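Section 4. Setting up the café seating tables

This section covers the round tables and the small side tables in the seating area of the Mustside bookstore café. It applies at opening and again at 2 p.m., after the lunch period. Shelf displays and the sales counter are covered in Section 5.

4.1 Before you start

You will need two clean cloths, one bottle of Salian surface cleaner (300 ml), the dry brush from the supply drawer, and the current set of sign cards. Cards are kept in the Brulora folder, sorted by month. Remove any card left over from the previous month before you begin.

CAUTION: Do not spray cleaner directly on the wood. Spray the cloth. The tabletops are finished with Olturine oil, and standing liquid leaves a pale ring that has to be sanded out.

4.2 Clearing and wiping the table

1. Move all items from the round table to a tray. Do not stack anything on the picture frame.
2. Lift the mat by its edge. Do not slide it, as grit under the mat scratches the finish.
3. Wipe the top with the damp cloth, following the grain.
4. Dry the top at once with the second cloth.
5. Wipe the underside of the mat and leave it face down on the tray for two minutes.
6. Check the table for movement by pressing on opposite sides of the top. If it rocks, adjust the foot nearest the low side.

NOTE: The maximum load for a round table is 200 N at the edge. Customers must not sit on it.

4.3 Placing the display items

1. Stand the picture frame at the back of the table, print facing the open side. Open the rear support fully so that the frame leans back slightly.
2. Slot the sign card into its wooden base. Push down until the lower edge of the card meets the bottom of the slot.
3. Place the sign to the right of the frame. Leave a gap wide enough for a hand.
4. Lay the mat in front of the sign, with the printed character upright as seen from the open side.
5. Place the mouse to the left of the mat. Check that it does not rest on the mat or against the frame.
6. If a book is on display, stand it between the frame and the sign. A book that will not stand by itself goes back to the shelf.

4.4 Side table

The vase stands on the side table at all times and is never moved to the round table. Dried stems shed when touched — use the brush, starting at the top and working down. Do not add water. Turn the vase so that the longest branches do not hang over a seat.

4.5 Checking the layout
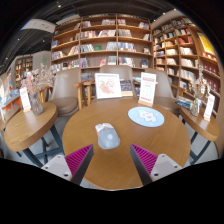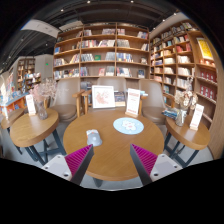
Round table with mat, mouse, frame and sign; side table with vase to the left.

Check the finished layout from the open side of the table, standing. The mat should lie flat and the front part of the top should be clear enough for a cup and a saucer. The frame and the sign must both be readable without moving either one. Where armchairs are placed behind the table, as in the second picture, leave enough space to pull each one back without striking the side table. The branches in the vase spread wide, so check them last, after the chairs are in position.

4.6 Reporting damage

Enter chipped frames, split bases and worn mats in the table log. Replacement of any item priced over 3,000 must be approved by Jagadeesh Nadar before it is ordered. Loose legs are to be reported the same day — do not tighten them with the shelf tool, which strips the bolt heads.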